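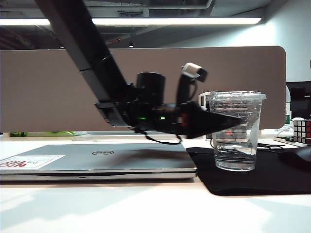 Varkex Push Cart: Review After a Season of Walking

I play a 9-hole public course twice a week from spring until the leaves get bad. I carried my bag for years, then my left shoulder started to complain, and a playing partner, Salvador Henriques, talked me into trying a cart. I bought the Varkex three-wheel at the start of last season and have used it for every round since.

Setup

The cart comes mostly put together. You push the two rear wheels onto the axle until they click, swing the front wheel out, and raise the handle. The instructions are a single folded sheet with small drawings. I had it standing in the garage in less time than it took to break down the box. The only part I got wrong was the lower bag strap, which has to go under the frame tube before it goes around the bag.

Folding takes two latches. The top one is easy. The lower one was stiff for the first month and I had to use the heel of my hand on it. It has loosened up since then. Folded, the cart weighs 16 pounds and fits across the trunk of my sedan with the bag beside it. If you have a small hatchback, measure first, because the rear wheels stick out unless you take them off.

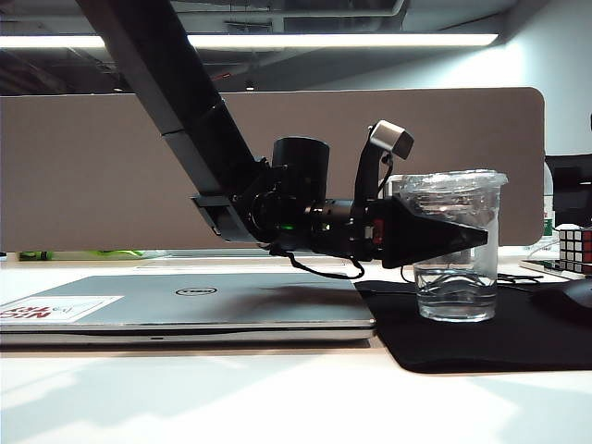

On the course

It rolls very well on short grass and hardpan. One hand is enough on the flat. Our sixth hole climbs the whole way to the green and I use two hands there, but it is still easier than carrying. The front wheel pulled a little to the left when new. There is an adjustment knob on the fork, and a half turn fixed it.

In wet rough the wheels pick up clippings and they pack in around the brake. I pull them out with a tee. The brake itself is a foot pedal on the left side, down for on and down again for off. It holds on every slope we have except the bank behind the second green, where I park the cart sideways anyway.

My bag is an old Hastden stand bag and the legs get in the way of the lower bracket. It turns slightly to the right by the third or fourth hole. Nyokabi Mwakalinga has the same cart with a proper cart bag and hers does not move at all. I added a rubber strap and that mostly took care of it.

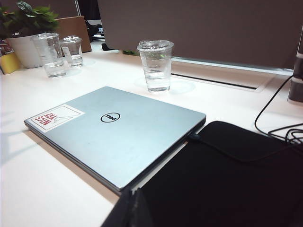

The console on the handle has a scorecard clip, room for a few balls, and a lidded tray that takes a phone. The cup holder is too shallow for a tall bottle. Mine bounced out on the cart path, so now I keep the bottle in the bag. The umbrella mount is sold separately and I have not bought it.

Compared with others

I borrowed a Nouri two-wheel for a couple of rounds before buying. It is lighter and cheaper, but you have to tip it and hold some of the weight, and my shoulder noticed. The Zokon is closer to the Varkex and has a better cup holder. I did not like the brake lever on it.

Wear so far

One grip end cap is gone and the paint is scratched where the frame folds. The tires are solid foam and look fine. I would buy it again. Four out of five.

Recent reviews

Waterproof Golf Shoes for Early Tee Times
Zokon Rangefinder: Second Look
Practice Nets for a Small Yard
Hastden Stand Bag, Long-Term Report
Rain Gloves Compared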